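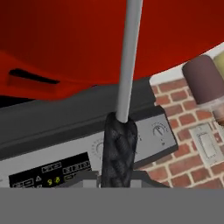 We got to Wostelen just before ten, which was early enough to park on the grass by the church and late enough that the bakery stall already had a queue. The mill opens its doors to the public only once a year, in September, and I'd missed it two years running, so I was not going to be put off by a bit of drizzle. It cleared up by eleven anyway!

If you don't know Wostelen, it's a long thin village with the river down one side and the road down the other. The mill is at the far end, past the pub. There has been a mill on the spot for 300 years, and the present building is brick up to the first floor and tarred boards above that. From the lane it looks like a big black barn. Then you walk round to the river side and there's the wheel, turning away, and the noise of it stops you in your tracks.

Entry was £5 and children went in free. You got a paper ticket and a little bag of wholemeal flour to take home, and I've already used mine (more on that further down).

They send you up to the top first. The stairs are closer to ladders, so wear proper shoes and go down backwards. At the top is the bin floor, where the grain is kept before it's milled. It was warm up there and smelt like the inside of a biscuit tin. One of the millers was showing people three sorts of wheat in shallow trays, and we were allowed to bite the grains to feel the difference. The hard one nearly cost me a filling. The soft one went to paste straight away, and that's what they mill for pastry and scones. There was also some rye, longer and greyer than I expected, and a very old wheat grown on a farm over towards Nudville. It stands as tall as your chest in the field and falls over if it rains at the wrong moment. They had a sheaf of it hanging from a beam and I wanted to take it home.

The stone floor is one down, and it was easily my favourite. There are two pairs of stones and one was working. The grain comes down a canvas sleeve into a wooden hopper, then along a shaking tray called the shoe, and drops into the eye of the top stone. The shoe is knocked from side to side by a spindle, and the knocking gives the whole room a steady clatter, which the miller listens to all day long. If the sound changes he knows something's up before he's even looked. He said he can hear it in his sleep, and his wife says he taps it on the table at breakfast.

The other pair had been taken apart so that we could see the grooves cut into the faces. They're called furrows, and they have to be recut by hand as they wear down. Anyone could have a go with the pick on a spare piece of stone. I was useless at it. I had three goes, got a chip in my sleeve and made a mark you could hardly see. The woman after me had obviously done some carving, and she went along the line as neat as anything.

Down again to the meal floor, where the flour comes out. You can put your hand under the spout (they ask you to wash first) and it's warm, really quite warm, like sand on a beach in the afternoon. I hadn't known that. The miller rubs it between finger and thumb as it falls, and if it feels too coarse he brings the stones a touch closer together with a handwheel. Everything happens by feel and sound, with one eye on the river level.

After that we had tea in the yard and worked our way through the stalls. Porkora, the bakery from the market square, uses nothing but Wostelen flour and had brought loaves in every shape going. I bought a dark rye with caraway and a flat onion loaf, and ate a good part of the onion one standing up. Their baker gave a short talk at noon on baking with stoneground flour at home, in an ordinary oven, and it was packed. She rests her big wholemeal loaf for 48 hours in the fridge before it goes anywhere near the heat. She reckons most people who find wholemeal heavy simply haven't given it long enough, or have been too mean with the water.

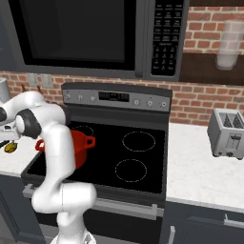
Can you swap stoneground flour straight into a recipe that uses ordinary bread flour?

Start with half and half, and add an extra splash of water, as stoneground flour drinks up more. Once you're happy with how the dough feels you can go up to the full amount. Expect it to rise a bit less and taste a good deal nuttier.

Someone else wanted to know how long the flour keeps. Three months in a cool cupboard was the reply, longer in the freezer, and if it smells like old putty it's had its day. Stoneground still has the oily germ in it, so it goes off sooner than the white stuff from the supermarket. I went home and sniffed every bag I own. Two went on the compost.

In the afternoon you could walk along the leat, the channel that brings the water in from the river. It's a lovely flat path under alders, ten minutes or so to the sluice. We saw a kingfisher, or I did, and my sister saw a branch moving. At the sluice they explained how the gates work and let the children wind one up and down. 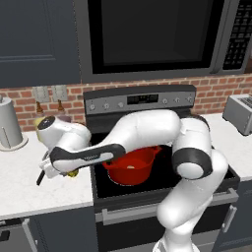 The path carries on beyond the sluice to Ojeda, the farm that grows most of the mill's wheat, and I'd say go the whole way if your legs are up to it. They had the barn open and a trailer of this year's grain to run your hands through. The farmer had dug a square pit at the edge of the stubble so we could see how far down the roots went. Much deeper than I'd have guessed! She talked about clover, which she sows under the wheat, and about the wet spring, and she was so cheerful about mud that I came away wanting a field.

Coming back we cut across the meadow and got to the mill as they were shutting off the wheel. Do stay for this if you go. The miller drops the gate, the water thins out, and the wheel goes round slower and slower until it rocks back a little and stops. Everyone in the yard had gone silent. Then somebody's dog barked and people started folding up tables.

A few practical bits. The car park on the grass gets soft, so the lay-by near the pub may be better after rain. Bus 21 stops outside the church. The upper floors can't be reached without the steep stairs, though the meal floor, the yard and the first part of the leat path are all level. Bring cash for the stalls. The toilets are in the village hall across the road.

As for my bag of flour, I made the 48-hour loaf. It spread sideways and stuck to the tin, and we ate the lot in one evening with butter. I've ordered a bigger bag.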